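Date: 1999-11-11
Subject: Re: [backyard-hens] Winter lighting, yes or no?

> I put a bulb on a timer in the coop two years ago and get eggs
> straight through to March. The folks who say it "wears the hens
> out" have never shown me a worn-out hen. Why feed birds all winter
> for nothing? Nurness sells a timer for less than a bag of layer
> mash and it takes five minutes to wire in.

Well, I have a worn-out hen I could show you, but she was born that way.

I ran a light for two winters and gave it up, and my reasons are not scientific. The first winter I set the timer to come on early in the morning, as the Bramero catalog advised, and the rooster took this as a personal invitation. Our bedroom is on that side of the house. The second winter I moved the extra hours to the evening, and when the light clicked off every bird was still on the floor, in total darkness, complaining. I went out with a flashlight and put 16 hens on the roost by hand, one at a time, and did it again the next night. If you must go with evenings, put a dim second bulb on its own switch so they get some warning.

As for wearing them out, I can only tell you that mine molted at odd times and looked like feather dusters that had been through something. Without the light they molt in the fall, all together, and get it over with.
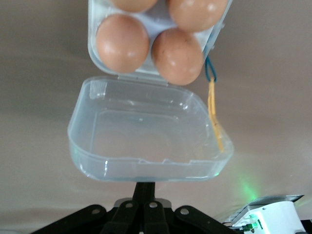
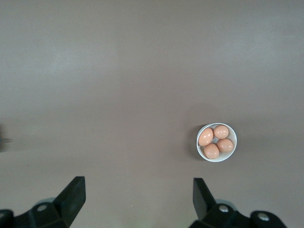
What I do now is plan for the gap. From late summer on I stop giving eggs away to people who never bring the cartons back, and I keep the unwashed ones in the back of the refrigerator with the date penciled on the blunt end. Unwashed matters, so leave the bloom alone and wash them when you cook. In the thin weeks I get down to the clear plastic kind of container, four brown eggs side by side in their cups, and that has to be breakfast and a cake. It can be done if the cake is modest.

The Lakura birds slow down least, for what it's worth, and the Quách cross I bought on this list's advice quit in October and has not been heard from since. She eats well, though.

One more thing on the wiring. Whatever you use, get the bulb in a guard and hang it from a chain as well as the cord. Dust, straw and a hot bulb are a bad combination, and a coop goes up fast. I lost nearly 500 dollars' worth of feed and fencing to a small fire that started at a loose socket, and the hens were only spared because they were out in the yard digging up my garlic.

So that's a no from me, but I do sleep late.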